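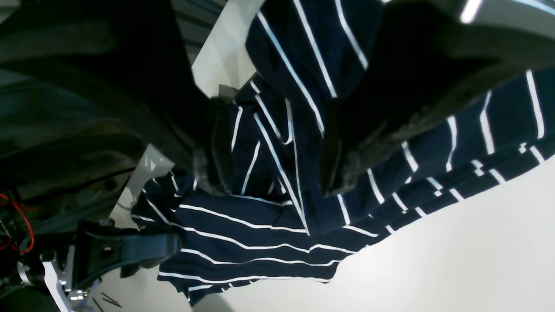
There are two kinds of people in the world of laundry: those who fold a top the moment it leaves the line, and those who own a chair. I have been chair people for most of my adult life. Mine is in the corner of the bedroom at Hunbridge, and I couldn't tell you what colour the seat is without digging.

In March I decided to reform. I had moved the clothes into a Karaki, a chest of drawers with four drawers, each of them slightly shallower than a human wardrobe requires. I paid $263 for it, plus an afternoon with the little hex key. It doesn't forgive. Put a balled-up jumper in the second drawer and the second drawer will not shut, and then the first one catches on it as well, and you're standing there in your undies at seven in the morning having a shoving match with furniture.

So I learned to fold. I am going to tell you how it went, in more detail than you want. 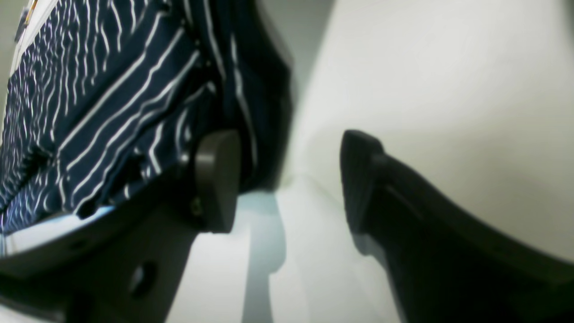 Posted by the author, chief folder and sole employee, The Airing Cupboard
27 June 2019

I started with tea towels, because I'm a coward. A tea towel is a rectangle and wants to be a smaller rectangle. Pillowcases, same deal. I got quite cocky over pillowcases. Then I moved on to tops with sleeves and the whole enterprise fell over.

A sleeve has no good place to be. The instructions I printed out (yes, printed) had you bring it straight across the back and then double it down on itself, with a dotted line and an arrow, as though cloth could read. Mine went across, slid off, and hung out the side like a dog's tongue. I did the same grey T-shirt 40 times over one long weekend at Stultness, where it rained the entire time and the telly had one channel, and by the end of it I could fold that T-shirt beautifully and nothing else I owned.

The bed, incidentally, is a terrible place to do this. It's too soft and too low, and your back files a complaint by the fifth singlet. I've gone over to a table and I'm not going back. 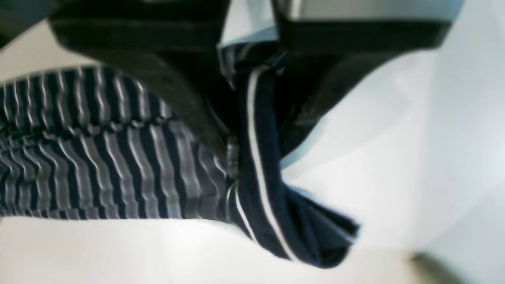
My particular enemy is the striped top. I own more of these than a person who has never set foot on a yacht should. With a plain one you can be out by a couple of centimetres and who's going to know, but stripes keep a record. Bunch up a navy and white one and the lines go rippling off in waves, and all the fine work you thought you'd done with the flat of your hand shows up as a wobble. Narrow stripes are worse than wide ones. I have tried ironing first, which adds ten minutes and gives you crisp stripes going the wrong way.

What has helped is treating the stripes as a ruling on a page. Lay the thing face down, get one line running true from shoulder to hem, and leave that line alone while you fuss with the rest. Sleeves come in on the slant, whatever the printout says. I fold the top edge over a little if the neck is gaping. Then sides, then up from the bottom in thirds, and into the drawer on its edge, so you can see the lot from above like records in a crate.
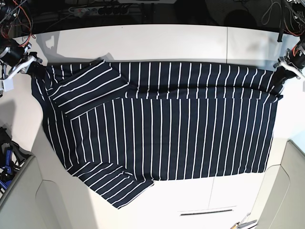 The other thing I'd pass on is to stop smoothing so much. I used to press and stroke and pat until I'd pushed every crease from the middle out to the left side, where it sat in a lump. Now I pick the top up by the shoulders, give it one decent flap, put it down and take what I'm given. Knits sulk if you handle them.

I did look into help. There's a plastic folding board called the Grunder that flips in on itself like a road atlas, and a friend lent me hers. It makes every garment the same size, and that size is one centimetre wider than a Karaki drawer divided in two. I gave it back with a packet of bikkies and said it was lovely.

As of this week, three drawers out of four close properly. The fourth is socks and I'm not discussing it. The chair currently holds one dressing gown, a towel and a pair of jeans that are too clean to wash and too worn to put away, and if anybody has worked out where those are supposed to live, the comments are open.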